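# Banheira solta ou encostada na parede? E as sanitas, vale a pena ir ver ao vivo?

**Unathi Mkhize**

Boa tarde a todos! Estou a refazer a casa de banho de cima e já ando baralhada de tanto ler catálogos, por isso venho pedir ajuda a quem já passou por isto.

A divisão é comprida e estreita, com a janela ao fundo. Queria muito uma banheira solta, daquelas brancas, de rebordo redondo, sem murete nem azulejo à volta (sonho com isto desde a casa antiga, que tinha um poliban minúsculo). O meu marido diz que é uma asneira, que se perde espaço e que vou passar a vida a limpar atrás dela. Ele quer uma encostada, com prateleira para os champôs.

Depois há a sanita. Vi no site da Ukow um modelo que me agradou bastante, mas nas fotografias de catálogo tudo parece do mesmo tamanho. Tenho 815 mm entre o lavatório e a parede e não faço ideia se é folgado ou apertado. E há ainda a questão do bidé: separado, ou um assento daqueles com lavagem incorporada? A minha mãe diz que casa sem bidé não é casa, mas não é ela que paga a obra.

O orçamento para as peças é de 1,000 euros, sem torneiras nem mão de obra. Dá para banheira e sanita? Se alguém tiver comprado na Dalodance ou na Arau, contem-me como correu, por favor. Obrigada desde já e desculpem o testamento!

---

**Anathi Shezi**

Olá Unathi! Fiz a minha em dezembro e tive exatamente essa discussão cá em casa, ponto por ponto, até à prateleira dos champôs.

Vou começar pela banheira. Fiquei com a solta e não me arrependo, mas o teu marido tem alguma razão na limpeza. Se a deixares a um palmo da parede, consegues meter a esfregona; se a deixares a três dedos, junta-se ali cotão e cabelo e não há braço que lá chegue (a minha irmã fez isso e agora usa um pano preso a uma colher de pau, a sério). Numa divisão estreita eu punha-a ao fundo, atravessada por baixo da janela, se a largura deixar. Mede antes o vão da porta e a curva das escadas! A minha subiu de lado, com três homens a bufar, e ainda levou tinta da parede.

Outra coisa em que não pensei: onde pousar as coisas. Uma banheira solta não tem sítio para nada. Acabei por comprar um banco baixinho para pôr ao lado, com o gel de banho e a toalha, e resolveu. Há quem use aquelas bandejas atravessadas, mas a mim só me estorvam os joelhos.

Quanto aos 815 mm, estás bem. Com a sanita ao meio ficas com espaço para os cotovelos dos dois lados. O que te pode tramar é a distância do esgoto à parede, por isso pede ao canalizador que a meça antes de encomendares seja o que for. Eu encomendei primeiro e medi depois, e lá foi a sanita de volta para a loja, com os portes à minha conta.

Bidé separado, com essa largura, esquece. O assento com lavagem é muito jeitoso, só que precisa de tomada perto. Se vais abrir paredes, manda já deixar o ponto de eletricidade, mesmo que só compres o assento daqui a uns anos.

Sobre o preço: na Dalodance a minha banheira ficou em 301 euros por ser fim de série, mas não sei se ainda há. A entrega demorou 11 dias e veio bem embalada. Da Arau não te sei dizer nada.

E sim, vai ver ao vivo! Senta-te nas sanitas todas (de tampa fechada, pronto) e mete-te dentro da banheira, de sapatos na mão. Eu tinha vergonha e depois foi a melhor coisa que fiz – a que eu queria pelo catálogo era tão inclinada que eu escorregava até ao queixo.

---

**Dela Peña Banhos**

Boa tarde. Com esse orçamento é possível, se optar por acrílico na banheira. Confirme também se a descarga é ao chão ou à parede e leve uma planta com as medidas. Temos atendimento de manhã e à tarde.

---

**Unathi Mkhize**

Anathi, muito obrigada, que resposta tão completa! Já fui espreitar o esgoto e não percebi nada, mas o canalizador passa cá amanhã às nove e eu pergunto-lhe. Li a parte da esfregona em voz alta ao meu marido e ele ficou todo contente.

Entretanto segui o conselho e fui ver peças ao vivo. Ao pé umas das outras percebe-se logo a diferença de tamanho entre as sanitas, coisa que no ecrã me escapava por completo. E a banheira branca, de rebordo lisinho... ai, fiquei ainda mais convencida!

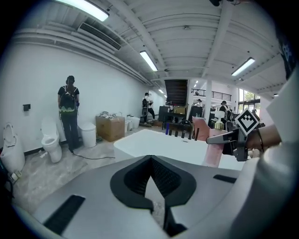 Agora falta-me decidir a torneira, de chão ou de parede. A de chão é linda, mas obriga a levantar o pavimento todo até à janela e isso já não estava nas contas. Se alguém tiver uma de parede com banheira solta, diga-me a que altura a pôs e se salpica muito.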